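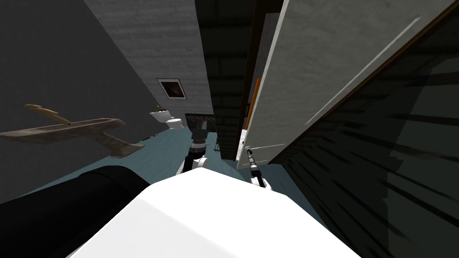 Why doors, was the first reply to last month's item, and could the Tratenden bench please get its monitor back. Fair on both counts. The monitor is back. The doors are going to take longer.

For those who missed it, the simulation corner of the workshop has spent the winter teaching a two-armed robot to get through an ordinary house, starting with the bathroom. The project is called Plirka, a name left over from a folder that was meant to be temporary. The house lives in software, so it costs us electricity and one very warm graphics card. The physical robot in the back, built on the old Clandeck base, gets nothing new loaded until the software version can be trusted with a handle.

A handle is a rude thing to give a beginner. The gripper has to find it, keep contact while the lever drops, then back the whole body up along the swing of the door. Our first controller, from December, did these as separate steps with a polite pause in between, and during the pause the latch would spring back. We logged 1,618 tries with that version before agreeing it was a bad idea, and most of us had agreed privately well before then.

The new controller blends the turn and the pull. It also lets the wrist go a little slack once the lever is down, so the arm stops arguing with the hinge. Over the past month it has had 1,994 tries. It gets the latch free much more often, and its failures are at least new ones. The current favorite is letting go early and reversing with great confidence, holding no door.

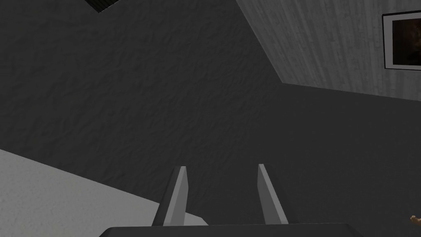 Slow the wrist down before you touch anything else, a reader wrote in after trying our settings on a home build, and check that your fingers close at the same rate. We did the first and saw a small improvement. We did the second and found a typo that had been in the config since the start. Thank you. We would have preferred a deeper problem.

Next on the list is the wrist camera. Seen from that close, a wall and a floor can look much alike, and the tracker has been known to settle on a patch of plain texture and defend it. We are trying the Mutiso plugin, which compares the wrist view with the head view and throws out anything the two can't agree on. It runs slowly on our card. Anyone with a spare card and over eight gigabytes of memory on it will be treated very well.

There's an open evening at the workshop on 12 April 2025. Bring a laptop if you want the door files, and a chair if you want to sit – we have four good ones. Soldering stays on the far bench, as before.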